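**Costume notes, update 28 Feb 2024**

Quick ones before tech week, will tidy this up later. Mostly for whoever is doing the wash at home between shows.

- Sweat smell, no time to wash: cheap vodka and water in a spray bottle, half and half. Mist the armpits inside out, hang overnight. Test a seam first.
- Makeup on collars – dish soap, old toothbrush, cold water. Never hot. Hot sets it.
- Newsboy caps do NOT go in the machine. Cardboard brim turns to mush. Spot clean, stuff with a towel, dry on a bowl.
- Suspenders: take off the clips or bag them. Stella lost 2 pairs to the dryer in December.
- Fake dirt: cocoa powder and a bit of hair gel. Washes out. Real dirt doesnt, ask Leopoldo.
- Quick change shirts – sew the buttons on the outside, velcro underneath. Close the velcro before washing or it eats everything.
- Wool vests, steam only. Keep the iron off them.

Rehearsal and chorus tees for the dance numbers get washed cold, inside out, darks on their own, then checked flat before they get folded. Spread each one out on a table and look at hems and underarms, you won't see a popped seam on a hanger. The dark green one is laid out in the middle, folded pile to the left with the gray-blue tee on top and red-orange under it. Fold lose is fine, they get steamed anyway. Names go on the inside neck tape, laundry marker, let it dry befor stacking.

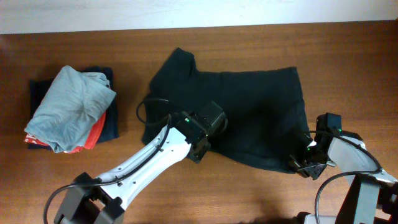
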